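Call for Participants: Household Handling Project, Fall Term
Stisurard Student Robotics Program
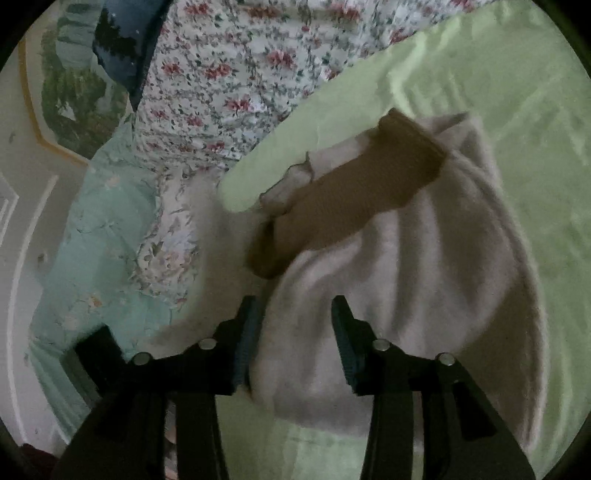
About the Project

The Stisurard Student Robotics Program invites applications from enrolled students who wish to take part in the Household Handling Project during the fall term. The project is a supervised, credit-bearing activity in which student teams collect and label demonstrations of everyday handling tasks, and then use them to train and test a small robot arm.

The fall term is devoted to laundry. Participants use hand-held grippers fitted with a camera to pick up, move, sort and fold socks, clothing and bed linens. Soft items change shape each time they are touched, and they remain among the harder objects for a robot to handle. Teams are expected to work with mixed piles, in which a sock may lie on top of other cloth and patterned fabrics may lie next to plain ones.

The term ends with the Grukari Challenge, an internal competition in which each team's arm sorts a set of items that the team has not handled before.

What Participants Will Do

Each team has 6 members. Over the term, every participant will:

Record demonstrations with the hand-held gripper, following the written task sheet
Review recordings and mark those in which the item was dropped or left the camera's view
Label each recording by task and type of item
Take one turn as team recorder and keep the session log
Contribute to the team's written report

Each participant must complete 80 hours of project work, including the two introductory sessions. Each team must submit at least 200 accepted recordings before it may enter the Grukari Challenge. Recordings returned by the reviewers may be repeated.

Who May Apply

The call is open to students in any major. Previous experience with robots is not required. Applicants must be in good academic standing and must be able to attend one weekday afternoon session every week. Basic programming skills are needed for two positions on each team, and applicants for those positions should say so in their statement.

Students who took part in the spring term may apply again. Places are first offered to new applicants.

The grippers are operated with one hand and may be used by left-handed and right-handed participants. Students who need an adjustment to the equipment or the work table are asked to note this on the application form. Such requests have no effect on selection.

How to Apply

Applications must include the completed form, a statement of no more than one page, and the name of one instructor who may be contacted. Applications should be delivered to the program office, Room 153, Heiskanen Hall, or submitted through the student portal under "Jullon Lab Activities."

The deadline for applications is 25/08/2021. Late or incomplete applications will not be reviewed. All applicants will be notified of the decision in writing before the first introductory session.

Questions about the call may be directed to Remedios Valcárcel, Project Coordinator, at the program office during posted hours.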